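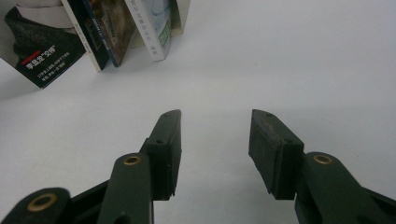
Does a small shelf of books need a bookend? That depends on how you take books off it. If you always pull from the open end, the row leans a little and stays up. If you pull from the middle, the rest start to slide, and we wanted to know how much a divider helps.

## What the handout claimed

Our starting point was a handout from the Greenwood reading room, which says any upright divider will keep a short row standing "indefinitely." Horacio Orellana and I doubted the word, so our project was to test it on a tabletop for 11 days in April 2022.

We compared two dividers, listed in our notes as Vestum (solid) and Velach (open grid). The Nultier was dropped in January when its base cracked. Each one got the same books and the same 100 removals, taken from the middle of the row.

## Trouble with the method

I don't fully trust our results. Paperbacks with soft covers slump whatever you put next to them, and we never controlled for that. Glossy brochures are worse, and we gave up standing them and stacked them flat. Horacio thinks the grid held better. My reading is that he put thicker books against it on the first day.
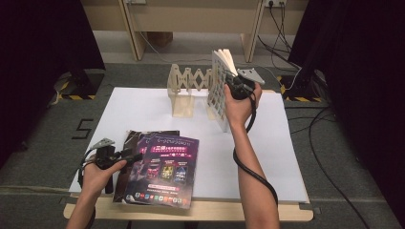 *Fig. 2. White grid panel with an open book leaning on it, brochures stacked at left.*

An open book puts its weight high on a panel, so we treated it as a separate case and kept it out of the totals.

## Result

The solid divider let the row fall 6 times. We have no clean number for the grid because two of our log sheets disagree. "Indefinitely" is still too strong for either one. I would repeat the whole thing with hardcovers only before telling the reading room to buy anything.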